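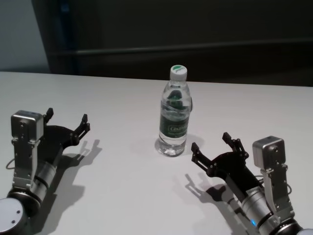 I've been baking the same plain hearth loaf for a good many years now, and the question I get most often is how I work out the water. So I'm finally writing it down properly, for my niece in Vurdale and for anyone else who has ever ended up with a bowl of paste at nine in the evening and wondered where it all went wrong.

## Start with the flour

Bread bakers talk about hydration, which sounds fancier than it is. You take the weight of the water, divide it by the weight of the flour, and call it a percentage. That's all! If you have 1,000 grams of flour and 700 grams of water, your dough is at 70 percent. The flour is always the hundred, no matter how much of it you have.

What you can't do is take a number from somebody else's kitchen and trust it completely. My friend Irina Rusu bakes with a stone-ground flour from the mill at Rorkemside, and her dough drinks water like a camel. At 700 grams hers is firm and well behaved. Mine, with ordinary white bread flour from the supermarket, is at the very top of what I can handle with two hands and a scraper. When I'm teaching someone, I start them lower, at 620, and that is the number I'd like you to use for your first two or three loaves.

## What you need

- 1,000 grams white bread flour
- 620 grams water to begin with
- 20 grams fine salt
- 5 grams instant yeast
- A digital scale (please, please, a scale - cups will drive you crazy here)
- Your biggest bowl

This makes two loaves. You can halve everything if your oven is small, though I think you may as well freeze the second one.

## Mixing

1. Put the bowl on the scale, zero it, and weigh in the flour.
2. Stir in the yeast and the salt. I know some people keep them on opposite sides of the bowl. I did that for years myself and then one day forgot, and the bread was fine.
3. Zero the scale again and pour in the water slowly, stopping a little short of your number. The scale takes a moment to catch up, and it's much easier to add a splash than to fish one out.
4. Mix with your hand or a stiff spoon until you can't find any dry flour at the bottom. It will look shaggy and ugly. Leave it that way.
5. Cover the bowl with a damp towel and go do something else for half an hour.

That rest does more for the dough than ten minutes of kneading would. When you come back it will be smoother, and only now should you decide whether it wants more water. Pinch a bit between your fingers. If it feels tight and a little dry, like a new eraser, wet your hand and work in another spoonful or two. Write down how much you added! I keep a pencil tied to the cupboard handle, and the inside of the door is covered in numbers going back to when we lived on Sima Street.

## About water temperature

In summer I use water straight from the cold tap. By November my kitchen is chilly enough that I want it lukewarm, meaning you can hold a finger in it and not feel much of anything. If your tap water smells strongly of chlorine, let it stand in a pitcher overnight, or use bottled. I've done both and can't taste a difference in the finished bread, but my sister swears she can, and she's the better cook.

## Folding and baking

Every half hour, for 2 hours, wet your hands, pull up one side of the dough, and fold it over the middle. Turn the bowl and do the other sides. Then leave it covered until it has puffed up and wobbles when you nudge the bowl.

Divide the dough, shape it into two rounds, and let them sit on floured paper while the oven heats to 450°F. Slash the tops and bake for 35 to 40 minutes, until they're a good deep brown. I like mine darker than most people do, so peek at the half-hour mark and suit yourself.

Let the loaves cool on a rack for at least an hour before cutting. If they spread out flat on you, take 20 grams off the water next time. If the crumb is tight and you'd like it more open, go up by 20 and see how you get on with the stickier dough.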